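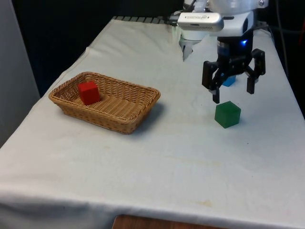
Fig. 1. Block-to-basket task, Donstead demonstration. Red block in the basket, green block under the open gripper, blue block farther back on the cloth.

23rd June
Notes by Charalambos Zacharopoulos

This site uses cookies to remember your settings. Accept / Manage

Manipulation in Practice
Handout 8: Notes on the Donstead open day

These notes cover the afternoon session at Donstead and replace the lecture on grasp planning. Students who missed the visit should read them together with the chapter on frames and transforms. Ardalan Golestani ran the demonstration and answered questions during the breaks; where his account differs from the course text, I say so.

1. The task

The task is sorting at its simplest. Colored blocks start on a table covered with a white cloth. The arm picks them up one at a time and releases them into a wicker basket. The order is set by the operator at the start of a run and is not chosen by the robot.

The task looks easy, and the motion itself is. Most of the work is in deciding where the block is and where the fingers should be when they start to close. A block has flat, parallel faces, so there are good grasps to be had, but they only exist at certain wrist angles. A gripper that comes down turned too far from the block's faces will touch a corner first and turn the block, or push it along the cloth.

2. Phases of a pick

The controller, Drenutano, breaks each pick into 5 phases. You should be able to name them and say what ends each one.

Approach. The arm moves to a point above the block with the fingers open. The phase ends on position alone.
Align. The wrist turns until the finger pads are parallel to a pair of faces. It ends on angle, with a tolerance of four degrees.
Descend. Straight down, slowly. It ends on height, or early if the measured force rises.
Close. The fingers move in until the motor current reaches its limit. It ends on current, not on finger position, so the same code handles blocks of slightly different widths.
Lift. Straight up by a fixed distance. Finger opening is then checked. If the fingers have closed completely, the pick has failed and the controller goes back to Approach.

Golestani made the point that the check in the last phase is the only one that tests the result. Everything before it tests whether the arm did as it was told. Keep the two apart in your own write-ups — a run log full of completed phases is no evidence that anything was picked up.

3. Where the camera sits

The depth camera is mounted on the arm near the wrist and looks down toward the table. This is the arrangement the course text calls eye-in-hand. Its merit is that the view improves as the arm gets closer. Its drawback is that the gripper is in the view as well, and at low heights the fingers can hide the part of the block you care about.

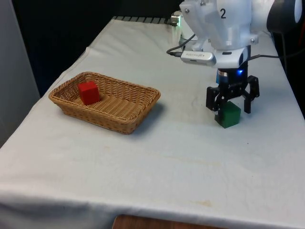 For this reason the block position is fixed at the end of Align and is not updated during Descend. If the block moves after that, the controller does not know. One visitor asked why a second, fixed camera was not used to cover the last part of the motion. The answer was that it had been tried, and that keeping two cameras calibrated to each other took more time than the failed picks did. I would not take that as a general rule. On a line that runs all day the sums come out differently.

Recall the chain of transforms from Handout 4: base to wrist, wrist to camera, camera to block. The first comes from the joint readings, the second from calibration, the third from the image. An error in the second is the hardest to spot. A small error in the camera's mounting angle gives a position error that grows with the distance to the block, so it looks worse from high up and partly goes away as the arm comes down. Students often blame the detector for this.

4. The cloth and the basket

Soft surfaces matter more than the text admits. A cloth has folds, and the depth image shows them. The detector, Tikow, first fits a plane to the table and then looks for anything standing above it. A raised fold can pass that test. The color filter then throws it out, which works as long as the blocks are strongly colored and the cloth is not.

Height is a second problem. If the plane is fitted to the whole cloth, the height under any one block may be off by several millimeters. The Descend phase allows for this by stopping the fingertips 18 mm below the top face of the block. It does not try to reach the table at all.

The basket is treated as a box with a known rim height and a known center. It is not detected. Move it between runs without telling the controller and the arm will release the block at the old location. The release point is also not adjusted for blocks that are already inside, and with a shallow basket and only a few blocks this causes little trouble. A deeper bin filled in layers would need a proper placement plan.

5. Points from the discussion

Speed. Golestani runs demonstrations well below the arm's rated speed so that visitors can follow the phases. Cycle times taken from your notes should not be quoted as the performance of the system.

Learning versus scripting. The version described here is scripted. The Tekleab group has a learned policy for the same table, trained from more than a hundred operator-guided runs. It has no named phases, so the exercise below cannot be done on its logs.

Releasing. Several people asked about this. The fingers open fully before the arm rises. Opening only part way would save time, but a block that catches on one pad gets carried back up and dropped outside the basket.

6. Exercise

(a) Draw the transform chain for a pick and mark which link is fixed, which is measured, and which is estimated.
(b) The camera mount is rotated by one degree after calibration. Work out the sideways error at the block for camera heights of 500 mm and 200 mm.
(c) Write a stopping condition for Descend that would catch a fingertip landing on the top face of a block. State which sensor you rely on and one case in which it would give a false alarm.

Part (b) needs a sketch. Hand in all three parts on paper at the next lab session.

Questions on this handout: course office, Robotics Teaching | © Manipulation in Practice course notes | Back to top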